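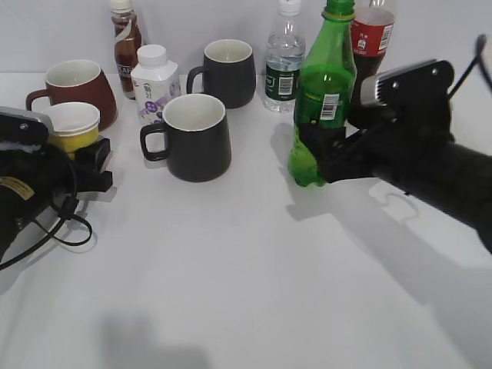

Unit 4. Drinkware and bottled drinks: sorting and table layout
Notes by Kylie Tomoana, revised 5th September

4.1 Classes of item

Items on a service table fall into two classes. Open vessels (mugs, cups, glasses) are filled at the table. Closed containers (bottles, cartons) arrive filled and are opened there. The two classes are stored, counted and cleaned separately. 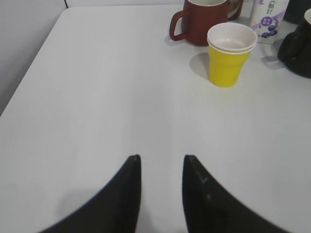
Disposable cups are recorded by the sleeve, ceramic mugs by the piece. The Presau stock sheet has one line for each. Nesting is allowed for paper cups only. The two yellow cups are nested, rim just below rim, and take the floor area of one. The reddish-brown mug behind them has a side handle and needs clearance on that side. Ceramic mugs are not stacked at any time - glaze chips at the rim are the most common reason for discarding them.

4.2 Placement
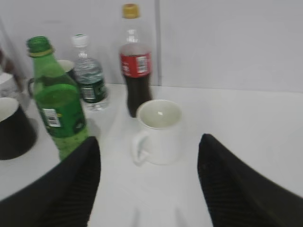

Placement follows height. Tall items go to the rear and low items to the front, so that a person seated at the table can reach a mug without passing a hand over a bottle neck. The white mug stands in front of the cola bottle in this way. Its handle points forward and to the left, an acceptable position for a left-handed user. Labels face the user where space allows.

4.3 Clear zone

The front part of the table is kept free for pouring. Minimum depth is 320 mm, measured from the front edge to the nearest base.

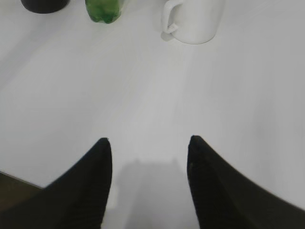 A mug may enter the clear zone while it is being filled and goes back to its row afterward. Bottles are returned to the rear row with the cap closed. Standard fill for a mug is 200 ml.

Reading for next session: Valcárcel, Rakena course reader, section on glass and plastic bottles.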